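Data Privacy and Security – Handout 3: What happens after a breach
Zawadi Ogola
17 September 2024

Hi all. I talked too fast last time, so I've written most of it out. If you missed class, read this before you do the Mulmont worksheet, because the worksheet makes no sense without it.

We're using the Dravholm case all the way through. Quick recap: Dravholm ran a coupon app, kept customer emails and passwords in one database, and left an old test server running with a copy of that database on it. Someone found the test server in July. By the time the company noticed, 2000 accounts were posted on a forum, and 895 of those had home addresses attached.

Somebody asked why a test server would have real data on it at all. Good question! It happens because real data is handy. You want to check that the new search page works, you copy the live database over, you mean to delete it on Friday afternoons or whenever you clean up, and then you move to another project.
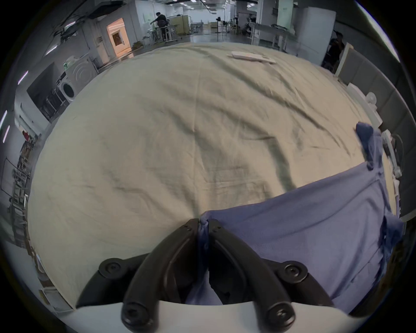 Fig. 1. Gripper holding a fold of blue cloth.

OK, passwords. Please get these two words straight, I'll be asking about them all term. Encrypted means scrambled in a way you can undo if you have the key. Hashed means run through a one-way function, so the site stores the result and compares it when you log in. Dravholm's notice to customers said the passwords were "encrypted." They were hashed, with an old fast method and no salt (salt is the random bit added to each password before hashing, so two people who both picked "sunshine" don't end up with the same stored value). Fast is bad for passwords. A thief can try huge lists of guesses very quickly and see what matches.

Then comes the part that hurts customers most – reuse. If your coupon password is also your email password, the coupon site doesn't matter anymore. Whoever has your email can reset nearly everything else you own. I know I go on about this. Get a password manager.
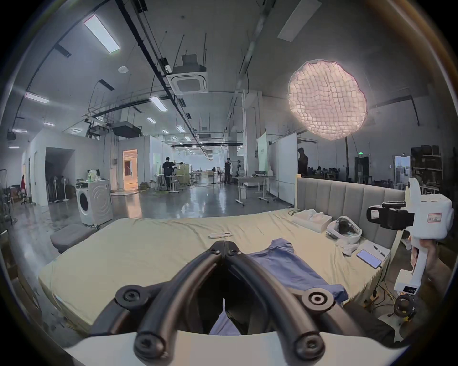
Part 2: Who has to be told, and when

I'm keeping this general, as the rules change depending on where you live and what was taken. Most breach laws ask the same kinds of questions. Was the data personal? Could it be used to hurt someone? How long has the company known? The clock usually starts when the company finds out, which is why you'll see lawyers arguing for pages over the word "discovered."

Dravholm's support desk got an email from a customer named in the worksheet as Mohamedi, who had spotted his own address on the forum. Support filed it as spam. It took 16 days for a manager to open it. So did the company "know" on day one or day 16? I want you to pick a side and defend it in a paragraph. I've changed my own mind on this twice – the last time was in the car on the way to class.

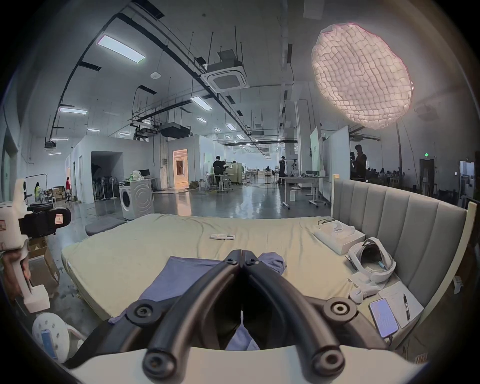 Whichever side you take, look at what the notice left out. It gave no date for the leak and no phone number, and it told people to "remain vigilant," a phrase I'd happily never read again. A decent notice says what was taken, when, what the company has done, and what you should do tonight.

The second company, Ultetov, is much shorter. They lost one laptop with 104 payroll records on it. The drive was fully encrypted and the key was stored somewhere else. Do they have to tell anyone? Under a lot of laws, maybe not. Should they? Bring your answer, we'll fight it out.

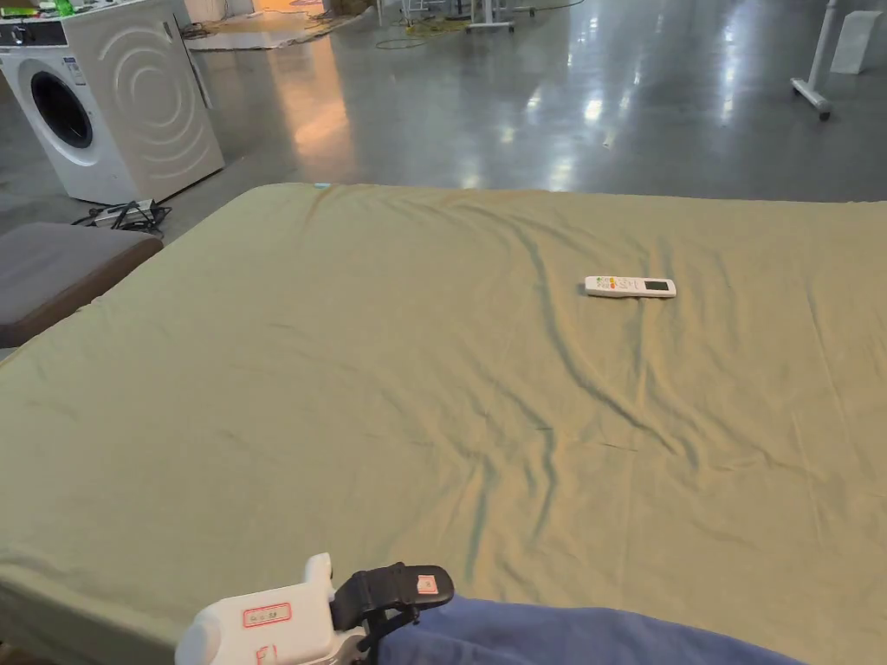

Fig. 4. Green fitted sheet with a white remote control.

For next time
Read the Mulmont worksheet, questions 1 to 5. Skip 6, it has a typo and I haven't fixed it yet.
Write your "discovered" paragraph, half a page at most.
Rewrite the Dravholm notice so your grandmother would know what to do.
Check one of your own old accounts and close it if you don't use it (no need to tell me which!).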